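Folding on the bed or on a table?

renata_c
April 2, 2022
Hello all. I fold all my laundry on the bed, and my back hurts after 40 minutes. My sister says a table is better, but my table is small. Also my stack always leans. How do you do it?

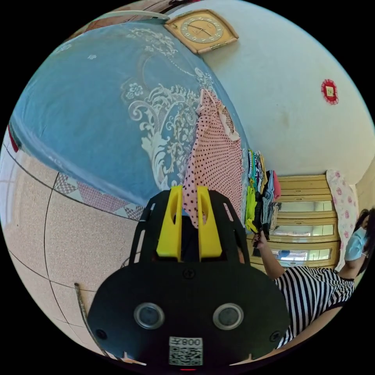 Bedroom, folding day. The polka dot one is still waiting.

The bedspread is slippery, maybe this is the problem.

THeather
I like the blue with the paisley! For the stack, put jeans and towels at the bottom and thin shirts on top.

Gunther S.
I don't agree with Heather. Don't make a stack. File the clothes standing in the drawer, then you see every color.

THeather
Gunther, standing clothes fall down when you take 2 of them out. I tried it all March.

renata_c
My drawers are not deep, so standing is difficult for me. And the pink one with dots, do I fold it or hang it? The collar gets a line when I fold.

Tane H
Hang it. Anything with a collar goes on a hanger in our house. For your back, kneel on a pillow next to the bed.

Gunther S.
Kneeling is bad for the knees. Buy a folding table, mine from Kirui is 100 cm long and goes behind the door.

renata_c
Thank you, I will hang the pink one. The table I must first measure.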